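Início | Produtos | Manuais | Suporte
10 de março de 2024, por Reginald Quintanilla

6.2 Preensão de objetos com asa

1. Selecione o perfil Brateo 27 no painel do Kamia.
2. Aproxime a garra direita da asa e feche-a em velocidade reduzida.
3. Mantenha a garra esquerda aberta.

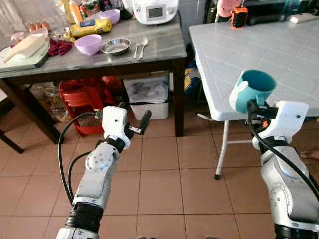

Figura 6. Garra direita na asa de uma caneca; garra esquerda aberta.

Nota: os cabos devem conservar folga em todo o curso dos braços.

CUIDADO: mantenha pessoas fora do alcance dos braços. Em caso de erro 728, interrompa a operação.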